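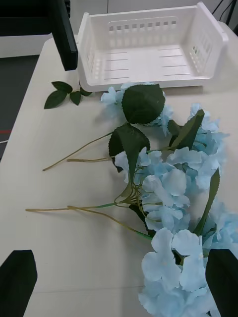
Blue hydrangeas and the basket, gripper at the bottom corners.

Thread: Budget for a two-arm cell, flower sorting

toom_bench
Posted Jul 17, 2024
I run the workshop at Millon. We make silk flower arrangements for hotels and shop windows, and we want a two-arm setup on the sorting table before January. Two quotes so far. Benosel wants full payment up front and includes 3 days on site. Hota is cheaper but leaves out the wrist cameras and spare fingers. What am I missing in the budget?

urmas_h
Spare finger pads. We went through 10 pairs in the first year and had planned for none. Also a second table. You will want one for setting up the next batch while the first one is in use.

a_eglitis
Cables and mounts. They never make it into the quote. I'd also ask both firms what a replacement wrist camera costs and how long it takes to arrive. Ours took 26 days.

toom_bench
Thanks, added all of that. The stems are what worry me most. Hydrangeas are big, and the florets spread out over whatever is next to them. Roses are easier to get at, with one bloom on one long stem.
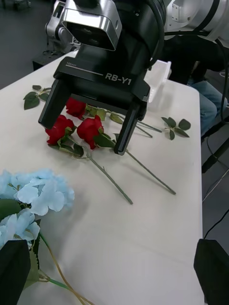 The leaf sprigs are the other problem. They come loose from the stems and have to be sorted too, and they lie nearly flat on the table. Hota says their standard fingers will do. Benosel wants to sell me a thinner set.

maarja.lill
Don't buy the thin set yet. Send both of them a box of your real stock, sprigs included, and ask for a day of trials. If they won't do that before you sign, cross them off.

urmas_h
Disagree on waiting. Fingers are the cheap part. Order both sets with the machine and you pay shipping once.

maarja.lill
Cheap next to the arms, sure. We still have a drawer of fingers that fit nothing we handle.

tarmo_s
Has anyone asked if two arms are needed? One arm and a good tray layout would take 40 percent off that hardware line.

toom_bench
We looked at one arm. I want blue stems and red stems worked from opposite ends of the table, and one arm would have to cross over all the time.
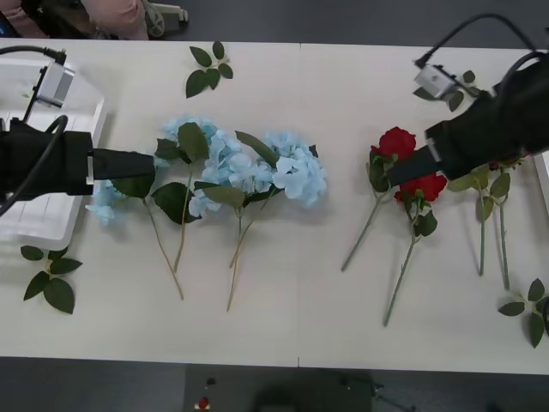 Hydrangeas on the left, roses on the right, one arm to each side.

tarmo_s
OK, that layout makes sense for two. Then put money aside for a fixed camera over the table as well. Wrist cameras only see what's near the hand.

a_eglitis
Agree with Tarmo. And get the training days written as a separate line so you can compare the two quotes properly.

toom_bench
Will do. Box of stems goes out to both firms this week, and I'm holding off on the fingers until they answer.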